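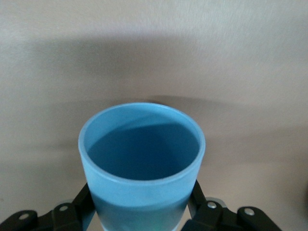
Posted by Aguirre
Robot tinkerer and test-bench regular

I've been swapping grippers again! The old Siseck pair came off and the Casano fingers went on, and I'm rather smitten. My favourite test is still the light blue plastic cup, held low down between the two black finger bars. Squeeze too hard and a cup will let you know, so I keep turning the force down until it slips, then go up two steps.

Over 61 tries with each pair, the Casano fingers dropped the cup twice. I haven't finished going through the Siseck notes (my handwriting is a disgrace), but I already know which ones I'd rather use for thin walls.

The brown cloth is staying on the table too. I like the wrist camera for the last bit of the reach, but for planning I want the wider view, with the can, the cup and the cutting board all in it. The log is up to 1,639 lines and the Meno controller hasn't complained once.
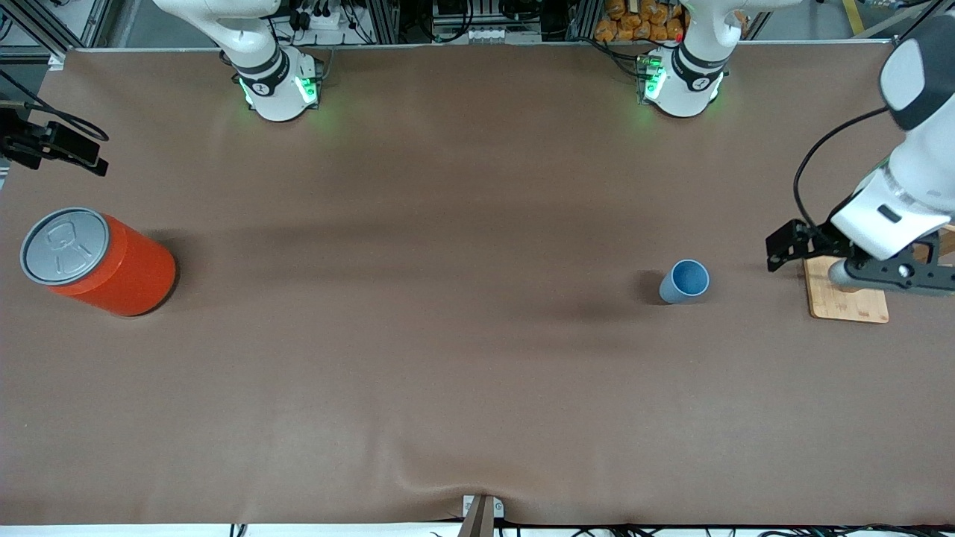
Do I need a wrist camera if I already have a fixed one?

You can start without it. A fixed camera will get the gripper close, and a wrist camera helps most when the arm blocks the view. I'd buy decent fingers first.

Longer fingers go on in May, and I can't wait.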